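I got to Savthorpe with a cold coffee and a long list of questions, most of which I never asked. Periklis Triantafyllou had the kettle on and a brass censer in pieces on a sheet of newspaper, and he started talking before I'd found a chair.

"You're the one who wrote in asking about charcoal," he said. I was, yes. I'd complained to him (politely, I hope!) that our parish kept going through incense that smelled wonderful in the jar and like a burned pan halfway through Vespers. He'd written back one line: come and see me, it's your coals.

Periklis runs Geum, a small workshop that blends incense and repairs censers, hanging lamps and the odd hand cross for parishes that can't bear to throw anything out. He learned the blending from an uncle and the metalwork mostly by ruining things. There's a front room where the orders get packed and a back room where he blends, and the whole place smells like roses and pepper. I could still smell it on my scarf a week later.

## So, the coals

"People spend all their money on the resin and then buy whatever charcoal is cheapest," he told me. "The quick-light kind has saltpeter in it. That's fine, I sell it too. But you have to let it burn off. If you can still see it sparking, you wait. If the edge is gray and the middle is black, you wait some more."

How long is that?

"Seven minutes, in my church. Maybe longer in yours if it's damp. Our altar boys used to light it when they heard the priest's car door, and then it was perfect. Then he got a quieter car."

He made me try it. I lit a coal, got impatient, dropped a grain of his rose blend on top and got a face full of exactly the smell I'd been complaining about. He laughed at me for a good while. Then we did it again properly, with the grain set toward the rim instead of dead center, and it was a different thing altogether — soft, a bit sweet, hardly any smoke at first and then plenty.

"Less than you think," he said, holding up something the size of a chickpea. "A deacon will always want more. Give him a small spoon."

## What goes in it

I'd assumed there was some great secret to the blending, and I suppose there is, but he was pretty relaxed about most of it. The base is frankincense resin, ground fine in a mill he calls the Drunder (it's the maker's name, and it is as loud as it sounds). Then comes the fragrance oil, then it gets kneaded like a stiff bread dough, rolled into ropes, cut, and tumbled in powdered clay so the pieces don't stick together. After that it cures.

"Everybody wants to skip the curing," he said. "My uncle left his a full winter. I don't have a full winter, I have people calling me in February asking if they'll get it before Lent."

He keeps nine blends going all year. I asked which one sells best and he made a face, because it's the plain rose, and he's a little bored of the plain rose. The one he loves is called Somness, a dark, quiet blend he came up with for funerals and memorial services. There's cypress in it and something he wouldn't tell me. I guessed myrrh and got a shrug. I guessed clove and he changed the subject, so I'm going with clove.

"A woman phoned me and said they'd used it for her father and now she can't burn anything else at home. What do you say to that? I sent her another jar. I didn't know what to say, so I put a jar in the mail."

## The repairs

This is the part I'd really come for, if I'm being truthful, because our own censer has been missing a bell since before I joined the choir. I'd brought it wrapped in a dish towel. He turned it over a few times and didn't look impressed.

"Who put this ring on?"

I said I didn't know. (I do know. He's a lovely man and he sings bass.)

"It's a key ring. It's from somebody's keys." He put it to one side. "The chains are good, though. These are old chains. Don't let anyone sell you new ones."

Most of what comes in has the same trouble, he says. The chains wear where they pass through the top plate, the links go thin on one side, and then one Sunday there's a hot coal on the carpet. He'd like every parish to hang its censer up in good light once a year and run a thumb down each chain. He'd also like them to stop using dish soap on the bowl, and *please* to stop with the steel wool. For the black buildup inside, he soaks the bowl in hot water and washing soda, leaves it alone, and scrapes what's left with a wooden stick. The outside gets a soft cloth and a little brass polish, well away from any gilding.

"If it's plated, you don't polish it. You wipe it. I've had them come in where the whole face of the cherub was gone. Very clean! No face."

I asked what he charges for that sort of thing, and he got vague and then told me a re-chaining is usually $200 with the bells included, less if the old chain can be saved. The most expensive thing on his shelf that day was a big hanging lamp for a church up the coast, $1,275 for the restoration, and he told me the price as though he was apologizing to the lamp. It had been stored in a barn. There'd been a nest in it.

## Whether anyone will take it over

We'd got to the second pot by then, and I asked him about the future, which is the kind of question I always feel silly asking. He didn't seem to mind.

"My daughter does the orders and the website. She's better at it than me. She answers people. But the blending, no, she gets a headache from the oils." He has a young reader from the parish who comes in to help with the rolling, and who's apparently getting quite good at it, although he cuts the pieces too big. 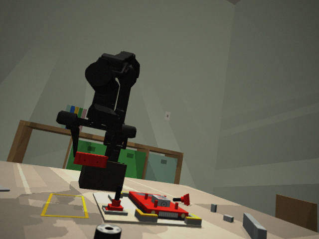
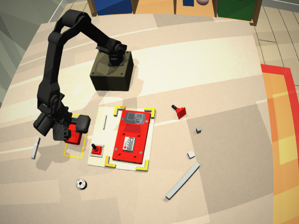 "I'm not worried," Periklis said. "My uncle worried about it every day and then I turned up, and I was terrible. It was years before he let me near the oils. He had me sweeping up clay."

He did let me have a go at the rolling before I left. It's much harder than it looks! The dough pushes back, and the rope comes out fat in the middle and skinny at the ends, and if you stop to fix it, it dries and cracks on you. He looked at mine, said "for home use," and swept the whole lot into a paper bag, which he then gave me. It's in the icon corner now and it burns just fine, lumps and all.

Our censer stayed behind with him. He thinks he has a bell that will match, or near enough that only the bell-ringers will complain, and he wants to redo the top plate while he's at it. The key ring he handed back to me at the door, in an envelope, and told me to return it to its owner.

If you want to write to him with a repair, he asks that you send a photo of the top plate and one of the inside of the bowl, uncleaned. He'd much prefer to see it dirty. Incense orders go through his daughter, and if you need Somness for a particular date, tell her the date first and everything else after.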